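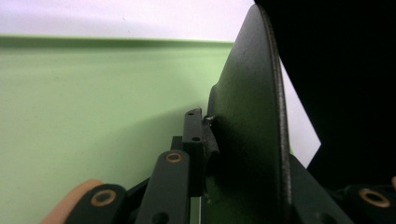 Dass ein Anstrich im Grunde nur eine Farbentscheidung sei, hielt Renato Saavedra für den teuersten Irrtum der Bauausführung; über den Farbton werde wochenlang verhandelt, über den Untergrund gar nicht. Das Kapitel setzt deshalb beim Untergrund an.

Startseite Inhalt Kapitel 6 Kapitel 7 Glossar

7 Beschichtungen auf mineralischen Untergründen

Von Constanza Pereyra
8. Feb. 2021

7.1 Aufgaben und Begriffe

Eine Innenwandbeschichtung besteht in der Regel aus Grundierung, Zwischen- und Schlussbeschichtung. Sie soll den Untergrund schützen, die Reinigung erleichtern und die Lichtverteilung im Raum bestimmen. Maßgeblich für die Auswahl sind Saugfähigkeit, Festigkeit und Restfeuchte des Putzes.

Der Glanzgrad beschreibt den gerichtet reflektierten Anteil des Lichts. Matte Flächen streuen stark und lassen Unebenheiten zurücktreten — bei Streiflicht allerdings nur begrenzt. Der wahrgenommene Farbton hängt zusätzlich von Lichtart, Einfallswinkel und Nachbarflächen ab. Grüntöne sind hierfür empfindlich; ein Muster ist daher stets am Einbauort zu beurteilen.

7.2 Schichtdicke und Verbrauch

Nass- und Trockenschichtdicke sind über den Volumenfestkörper verknüpft. Bei einer Nassschichtdicke von 400 µm und einem Volumenfestkörper von 30 % verbleiben rechnerisch 120 µm. Verluste durch Werkzeug und Rauigkeit sind darin nicht enthalten. Für das Objekt Skalik, auf das die Aufgaben am Kapitelende zurückgreifen, wird eine Wandfläche von 297 m² angesetzt. Öffnungen sind bereits abgezogen.

Kontakt | © 2021 Trernora Fachverlag | Nach oben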